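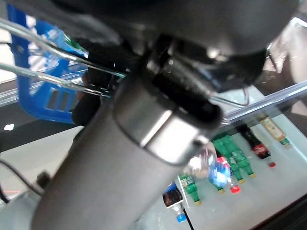
Retail Practice > Opinion > Shelf and Basket

Search articles Enter keyword Go

The Case for the Small Basket in the Drinks Aisle

Opinion, November 8, 2021

The hand basket has been losing ground in neighborhood stores for years. Operators prefer carts, which hold more and are presumed to sell more. It is the position of this column that the basket deserves better treatment, particularly where cold and soft drinks are sold, and that the shelf beside it should be kept with the basket shopper in mind.

A person carrying a basket has one free hand. That hand must reach the bottle, turn it to read the label, and either put it in the basket or return it to the shelf. Every decision a store makes about shelf depth, spacing and facing is tested by that single reach. A cart shopper can park and use both hands. Most published shelf guidance was written for the cart shopper.

In August, the Plorneck store on Grulik Street replaced its carts with 40 plastic baskets for a trial period. The manager, Catalina Iturra, reported fewer blocked aisles and a faster line at the register. She also reported more complaints about bottles that were hard to take out without disturbing their neighbors.

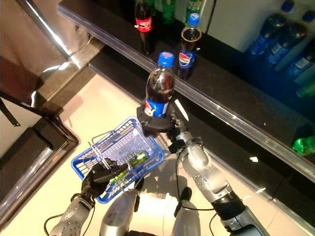 Sandamali Wanigasekara wrote to this column to disagree. In her view the basket is a burden once it holds more than 2 large bottles, and a store that offers only baskets is asking older customers to buy less or to come more often. She would keep a few small carts by the door and let customers choose.

The objection is fair, and a store with the floor space should follow her advice. It does not settle the matter of the shelf. Whatever the customer carries, a bottle on its side is harder to identify than one standing up, and it takes the room of several. Bottles of one brand that have drifted in among another brand send the shopper back and forth along the rail, comparing caps and labels with price tags that no longer match.
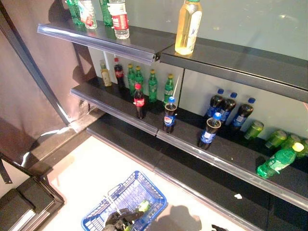
Cola and green soda bottles on the middle shelf, with several items on their sides at the right.

The usual remedy is a full reset each morning. Our preference is for shorter and more frequent attention. A staff member who passes the drinks display should stand up what has fallen, bring the rear bottles forward to the rail, and move on. Pluteo, the shelving supplier used at Grulik Street, recommends a complete refacing only when a tier is restocked, and that seems sensible.
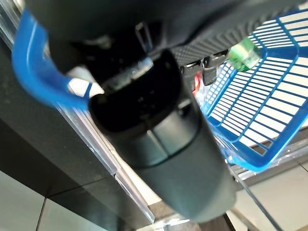
The baskets themselves also need care. They should be stacked at both ends of the drinks aisle as well as at the entrance, for the customer who came in for one item and has decided on three. Handles should be checked weekly and cracked baskets withdrawn. Open-sided baskets are easier to rinse than solid ones and should be preferred when stock is replaced.

Stores considering a similar trial are asked to record complaints by shelf and by hour. The Plorneck figures were kept by the week only, and cannot show whether the trouble lay with the baskets or with the late afternoon restocking.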